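Virgil Oprea learned to weave from a library book with three pages missing, and he still laughs about it. "The missing pages were the rims!" he says. "So for my whole first winter I made baskets that just stopped. They had sides and then they had nothing."

These days his rims are the part people drive out to Pralley to learn. His beginner course fills up fast, and an afternoon in his workshop makes it easy to see how a person could get hooked. Bundles of willow lean in every corner, sorted by length, and the whole place smells like a riverbank.

Oprea grows most of the willow himself, on a narrow strip behind the house, and cuts it before the buds open in March. He names his two favorite patches after the neighbors who gave him the first cuttings, so there is a Dellari row and a Munteanu row. "Munteanu bends like a dream," he says. "Dellari fights you the whole way, but wow, what a color when it dries."

Soaking is where new weavers get impatient. Willow with the bark still on can need five days in the trough, and Oprea won't be talked into four. "You can hear a dry rod," he says, bending one next to his ear. "It ticks. Once it ticks, put it back and go have lunch."

He is just as excited about what happens to baskets after they leave the bench. He hates seeing them up on a high shelf with ribbons on. He wants them on the table, full of mail and onions and whatever came home from the store.

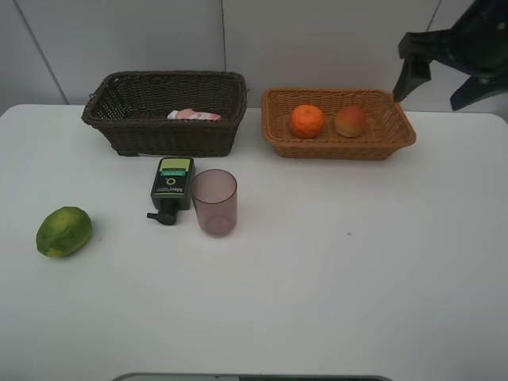
Two wicker baskets, the lighter one holding a mandarin and an apple.

"A basket likes being handled," he says. "My grandmother's egg basket went out to the henhouse every morning, and it's in better shape than I am."

His next project is a log carrier, his 123rd piece by the tally penciled on the workshop door. The handle has him stumped so far, and he has already taken it apart twice. He picks it up again while we talk, and by the time I find my coat he is back to soaking rods.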